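Filed under: Days Out, Robots & Making

Gernside lab open day, 6 Jan 2018

The robotics building at Gernside only opens its doors once a year, so I was in the queue well before ten, and I wasn't the only one! A tram full of families got off at the same stop. We were sent up in groups of 30, past the coffee machine and straight into the Nurkamar project, which was the bit I'd come for.

Nurkamar is a way of teaching a robot arm to pick things up without using the robot at all. People carry a hand-held gripper with a camera on it and tidy their way through ordinary rooms, and the recordings train the arm afterwards. The old method, steering the real arm by remote control, gave the team 819 usable recordings in a whole spring. With the hand-held tool they had 2,440 by the end of April — and from real homes, with all the clutter that goes with them.

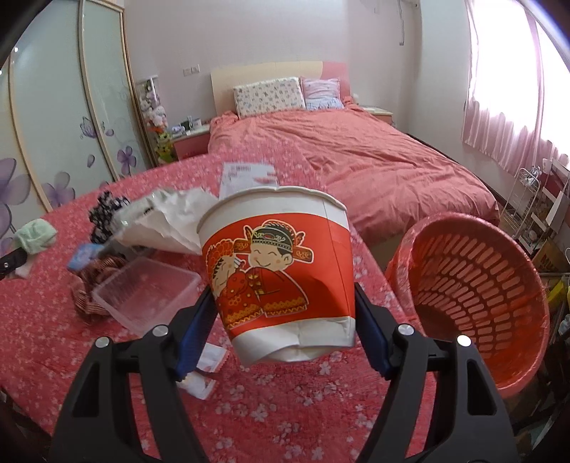
Soft things like paper cups are where the method earns its keep, according to Radonjić, because the person holding the tool feels how hard they are squeezing and the recording keeps how far the fingers closed. The remote-control version lost all of that, and the arm trained on it either dropped cups or flattened them.

We got to try it ourselves at a long bench. The trigger is stiffer than I expected, and you have to learn to come at things from the side (I went in from above every time and knocked mine over). A girl of maybe eight was far better than any of the adults.

Then came the arm, a Zarkell on a trolley, running what it had learned. It cleared a tray it hadn't met before, slowly, with one long pause over a napkin that had the whole group holding its breath. It still struggles with anything see-through. The next target is 3,000 recordings with a lot more clear plastic in them, and I'd love to see what that does for it.

Go early if you go next year, and wear layers, the top floor is freezing.

Contact | © 2018 | Back to top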